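Gripper tips a tall cup when lifting it off a tray
posted in Builds, shared workshop

zamlow_bench
Parallel gripper on a white 6-axis arm, wrist camera plus one fixed camera. The task is moving tall tapered cups between a tray and a doily. When the cup is in the middle of the tray, one finger makes contact first and the cup leans before the other finger closes. Failure rate is 10 in 100 at full speed. Lowering the closing force changed nothing.
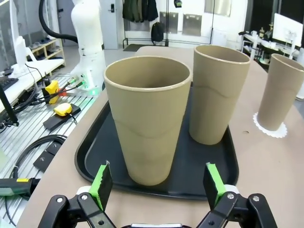 Wrist camera, fingers open, cup between the pads.

Is this calibration or finger geometry?

Roland Bramwell
Check centering first. Command the gripper to the cup axis, stop with the fingers open, and measure the gap on each side. If the gaps differ by the same amount at every tray position, correct the tool offset. If the difference varies with position, redo the hand-eye calibration.

Then look at height. On a tapered cup, flat pads touch near their upper edge and the grip is close to a line contact. Close in two stages: fast to 4 mm short of contact, then slow.

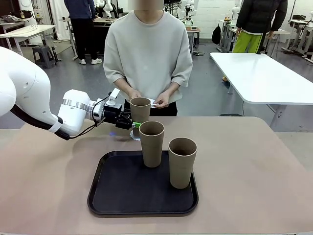

Fixed camera, gripper at the cup behind the tray.

The fixed view won't give you the offset, but it will show lean. Log both streams against one clock.

asadi44
put sand in the cups

sollance
Had the same fault on mine after 4,000 cycles. One finger linkage had play in the hinge pin. Power off and wiggle each finger by hand before recalibrating anything.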